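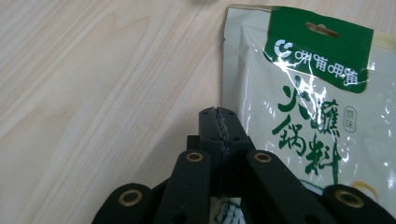

Calloway Cupboard
@calloway_cupboard · 11 posts in this thread

Hot pot at ours tonight, so a few notes on the dip while the stock warms up.

The packet is Xiabu Xiabu (呷哺呷哺), hot pot dipping sauce, 原味, so the original flavour. Green band across the top, big brushy lettering. I got it from the shop behind Nusport, bottom shelf, next to the noodles.

I don't serve it straight from the packet. It goes in a bowl and I loosen it with a spoonful of warm stock, then another if it still sits in a lump.

Go slowly with the stock. You can thin it but you can't thicken it again.

On the side: chopped coriander, spring onion, crushed garlic, a bit of chilli oil. Everyone adds their own. Vinegar too if you like it sharp – I do, the rest of the house doesn't.

Taste before you add soy. I put soy in first last time and had to start again.

For the pot we've got thin lamb, tofu, Chinese leaf, mushrooms, potato sliced about as thick as a pound coin. The potato takes longest so it goes in early. Glass noodles at the end.

Leftover dip keeps in a jar in the fridge for up to 3 days in our house. Good on cold noodles with cucumber.

Someone asked about the table. Plain wood, wiped down with a damp cloth afterwards. I put a tray under the burner and a tea towel under the tray.

Eating at half seven. Still need to wash the Chinese leaf and find the small ladle.

Ladle found – it was in with the baking tins.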